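Chapter 4
Gathering Examples

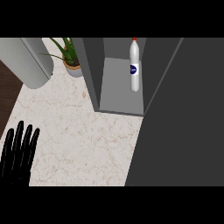

Figure 4.1 A simulated robot hand and an open cabinet holding one bottle.

A learning system can only copy what it has been shown. Before any training takes place, someone has to decide which tasks will be demonstrated, who will demonstrate them, and what will be written down each time. This chapter deals with those decisions.

The task in Figure 4.1 is a small one: take a bottle from a cabinet. It comes from the Prukatgate set, which Orvokki Harju and Florante Fajardo built in a simulator called Dorkirex. An operator steers the hand, and the program stores the camera view, the joint angles and the operator's commands at every step. One complete attempt, from the starting pose to the end of the task, is called an episode.

The first version of the set had 3,172 episodes. Harju and Fajardo kept 2,000 of them for training. Many of the rejected episodes were successful by the usual test, but the operator had paused for a long time or had reached past the bottle and come back. A system trained on such episodes learns the pauses too.

Simulation makes some of this work cheaper. A room can be reset at once, and the bottle can be moved between episodes without anyone walking over to it. Surfaces and lighting can be changed in the same way. Contact is harder to get right. The force of fingers closing on a smooth plastic surface is only approximated, and Section 4.5 looks at what happens when a system trained this way is given a real bottle.

Section 4.1 covers the choice of tasks. Section 4.2 describes the training of operators, using notes kept by Filipa Quintela. Sections 4.3 and 4.4 are about labeling episodes and deciding which to discard. Readers who have not yet worked through the coordinate systems in Chapter 2 should do so before starting Section 4.3.

Terms to know: episode, operator, starting pose, reset, success test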